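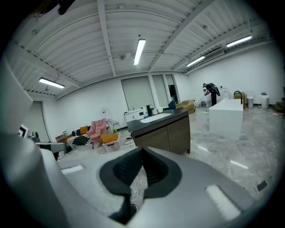
Setting Up Match Scouting on Six Tablets Without Venue Wi-Fi

Posted 5/15/20 by Niilo Valtonen

Applies to: Bestar scouting sheet, version 2 or later

This page covers the scouting setup our team uses at district events. Venue Wi-Fi is usually off limits to teams, and phone hotspots are prohibited at most competitions, so everything below works with no network at all. Data moves from the tablets to the laptop by QR code. You need six tablets, one laptop with a webcam, and a spreadsheet program that can import CSV files.

Before the event

1. Charge all six tablets fully and turn off automatic updates. An update that starts during qualification matches will take a tablet out of service for several rounds.

2. Install Bestar on each tablet while you still have a network connection. Open it once, then switch to airplane mode and open it again. If the form loads the second time, the local copy is good. If it shows a blank page, clear the browser storage and repeat.

3. Assign each tablet a station: Red 1, Red 2, Red 3, Blue 1, Blue 2, Blue 3. Set the station under Settings > Station and lock it with the PIN. Put a strip of red or blue tape on the back with the station number on it. Scouts will swap tablets by accident, and the tape is faster to check than the menu.

4. Load the match schedule. The schedule is normally released the evening before or the morning of qualification matches. Save it as a CSV with seven columns, in this order:

match, red1, red2, red3, blue1, blue2, blue3

Team numbers only, no leading zeros and no spaces. Line 14 of our Ilgate file had a trailing space after a team number, and every record for that team was dropped on import until we found it.

5. Copy the file to each tablet by USB cable. Under Settings > Schedule, tap Load and confirm that the match count is the same on all six.

Designing the form

Keep the form to one screen during autonomous and one screen during driver control. Anything that makes a scout scroll while the robot is moving will be filled in from memory afterward, and those numbers are poor.

Fields we record:

match (filled from schedule)
team (filled from schedule)
auto_line: yes/no
auto_scored: counter
tele_low: counter
tele_high: counter
tele_missed: counter
climb: none / attempted / complete
disabled_sec: counter, steps of 5
notes: free text, 30 characters maximum

The notes limit is there to keep the QR code small. Long notes produce a dense code that the webcam reads slowly or fails to read. If you want longer comments, use paper and hand them to the scouting lead between matches.

Do not add a "driver skill" rating from 1 to 5. We ran one for two seasons. The same team received a 2 and a 5 from different scouts in consecutive matches, and the average told us nothing we could use in alliance selection.

During the match

Each scout watches one robot and nothing else. The match number advances when the scout taps Save, so a scout who misses a match must tap Skip. If a match is replayed, use the Replay button to add a second record with an R suffix. Do not edit the original record. The import script keeps the R record and ignores the first.

Rotate scouts every ten to twelve matches. With nine people you can keep three resting at any time. With fewer than eight, drop the notes field and shorten the shifts.

Transferring data

After every fifth match, bring the tablets to the laptop one at a time:

1. On the tablet, tap Export > Last 5. Turn screen brightness to maximum.
2. On the laptop, run the reader and hold the tablet a forearm's length from the webcam.
3. Wait for the tone. The reader prints the station and the number of records received.
4. If the count is lower than five, check for a skipped match before scanning again. Duplicate scans are harmless – the reader compares match and station and discards repeats.

Glare is the most common cause of a failed scan. Tilt the top of the tablet slightly toward you, or turn around so that the arena lights are behind the screen.

Checking the numbers

Add up the three robots' scoring for each alliance and compare it with the official result. Penalty points have to be subtracted first. We flag any alliance that differs by more than 15 percent and ask the three scouts about it while they still remember. At Nellerstead we ended with 454 usable records, and most of the ones we threw out came from the first hour, before people had settled in.

If one station is off repeatedly, watch that scout for a match. Usually the cause is a misread rule, such as counting a game piece that bounced back out.

Building the pick list

Use the median of each scoring column. A single very good or very bad match pulls an average too far in a schedule of this length. Sort by median tele_high, then add a column for climb completion as a fraction of matches played.

Mark every team with disabled_sec above zero in more than two matches. Visit their pit and ask what failed. A loose battery connector that has been fixed is a different matter from a gearbox with no spare.

Backups

Export the full CSV to a USB drive at lunch and at the end of each day. Name the file with the event and the last match imported, for example forsyth_q42.csv. Leave the data on the tablets until the event is over.

Known problems

Error 1334 on import: the schedule file was saved with semicolons in place of commas. Re-save and reload.

Station resets to Red 1 after a restart: the PIN lock was not set. Set the station again, then lock it.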